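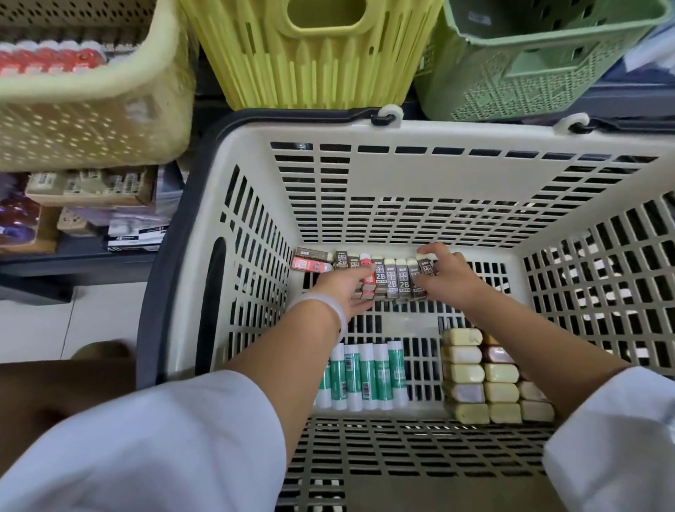

Do school supply lists really need specific brands?

Posted by Yesenia Gallegos, Apr 22, 2026

We moved to Sastton in December and my son's new school just sent home next year's supply list. It asks for "premium" erasers, a certain weight of paper and folders in four exact colors. A parent at pickup told me the cheap stuff smears and the teachers send it back. I have a hard time believing that. Has anyone had something returned, or is this one of those things people repeat? I'd also like to know if the supply pack the school sells for $100 is worth it. It looks steep to me.

3 replies

Cleten
I've put two kids through that district and not one item ever came back. The word "premium" on an eraser doesn't mean much. Old erasers go hard and scratch the paper, and that happens to pricey ones too if they sit in a drawer for years. Buy one, rub out some pencil on the paper he uses at home, and if it's clean go back for more. The folder colors I would follow – the teacher says "get out your green one" and the kid with no green one is stuck.

As for the pack, price it yourself before you pay. I did that one year with the list in my hand and came out well under, mostly by skipping things we already owned. It did take me a whole afternoon in Greltedthorpe, so decide what your afternoon is worth. Also ask what happens to the leftovers. Ours never came home.

mrs_t_2081
just buy the pack, life is short

Bakker
I'd be careful with Cleten's math. Stores cut prices in late summer, so if you compare now the pack may look better than it should. Wait if you can. On paper weight, I doubt a teacher can tell by looking. My daughter used a plain 200-sheet pack of the cheapest filler paper, and the only complaint was from her, when she used a marker and it bled through.

One thing I would ask the school in writing is whether supplies are shared. If everything goes into a common bin, I wouldn't spend extra on anything – and don't bother with name labels either. I bought 300 of those and still have most of the roll.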